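Durside Cup: Did the Press Win It?

Our project looked at how Durside won the regional soccer cup final 2-0 against Vadska in April. Everybody in our group had watched it, and we could not agree on why it went the way it did!

We logged 2120 events from the match recording — passes, tackles, throw-ins, the lot. Durside won the ball back 304 times over their cup run, and 269 of those came in open play. Both goals in the final started from a high press on the left side, and that was so much fun to spot. Vadska kept playing short from the back even when their midfield was boxed in.

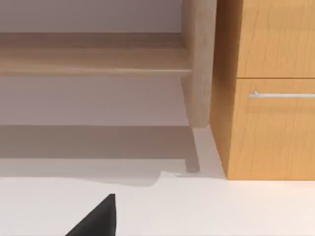

Figure 1. Rendered view with pale floor and light wood furniture.

Next we want to log the semifinal against Jitari and see if the same press shows up on the right.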